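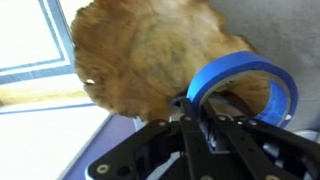 Home | Projects | Reports | People | Contact

House Rules for a Shared Robot Arm: What We Wrote, What We Threw Out
Student project report, Kwadwo Bawa

I should say up front that I did not sign up to write rules. I signed up for the Girkport project because I wanted to teach an arm to pick up household stuff, and for the first few weeks that's what I did. Then two of us lost an afternoon arguing over whether a session with the wrong gripper opening should be kept, and our advisor said, fine, go write down what counts as a good session. So this is that!

What we had before

When I started there was a one-page sheet taped inside the cabinet door. It said to wear closed shoes, know where the stop button is, and log your runs. All good advice, and I kept every line of it. But "log your runs" meant something different to each person. One of our older folders (we call it Breltine, after the naming list we use for batches) had 500 recordings in it, and when I went through them all I found 106 with no note on what the object was or how the attempt ended. You can watch the video, sure, but the wrist view gets very close to things and a plush toy can fill up so much of it that you can't tell what else was on the table.

That was my first real lesson. The note has to be written by the person standing there, right after the attempt, before the next one starts.

The rules as they stand now

I started with a draft that ran to four pages. Nobody read it, including me. The version we use fits on one side of a sheet:

1. Say "moving" out loud before the arm moves. Every time, even if you're alone with it.
2. Hands stay outside the taped line while the arm is powered. If something falls over, stop the arm first and then reach in.
3. Check the gripper screws at the start of a session. Finger tight is not tight.
4. Write the object names before you start, using the list. New object? Add it to the list first.
5. Mark each attempt as held, dropped, missed or stopped. If you can't decide, write "unsure" and move on.
6. Failed attempts stay in. You don't delete anything the same day.
7. No faces, no mail, no screens in view of the cameras.

Number 6 caused the most trouble. It's so tempting to clean up after yourself, and I had been doing it too (sorry). When I went back over my own early batch, Mastach, the success rate looked wonderful, and it was wonderful mostly thanks to me throwing out the bad ones. I can't get those back now. A person using that batch would think soft objects are easy, which they are not.

Soft things, stiff things

We also had to settle what "held" means. With something stiff like a roll of tape, you can usually agree – it's up, it stays up for a slow count of three, good. Furry things are harder. A gripper can get a pinch of fur and lift one side while the rest of the toy sits there on the table. I wanted that to count. I lost the vote, and looking at it now I think the others were right. Our wording is "no part of the object touches the table or another object for a count of three."

There's a second half to that rule that we added in June. If two objects touch at the start, you write that down. We'd been treating a touching pair the same as two separate ones, and comparing results between people made no sense until we split them up.

Did it help?

For the batch after the change, called Sầm, we collected 1,069 attempts and I checked the notes on every single one. Only 2 had the outcome left blank. Both were mine, at the end of a long evening session, so I can't even complain to anybody.

I can't claim the rules made the robot better. We didn't test that, and we changed the table layout between batches too, so any comparison would be shaky. What I can say is that arguments got shorter. Reading through a new person's notes used to take me about an hour and now I'm done before my coffee gets cold.

Still open

We don't have a good rule for when to stop for the day. People get sloppy when they're tired, and I'd like a limit on session length, but everyone picks a different number. We also haven't decided how worn an object can get before it needs a new name on the list. And the line about saying "moving" gets skipped when you're by yourself. I skip it. I'm working on it.

If you're taking over next term, the sheet is in the cabinet and the editable copy is in the shared folder under "rules." Change what doesn't work, but please put your initials next to the change.

Last updated: June

Contact the Girkport project | Copyright Girkport student projects | Back to top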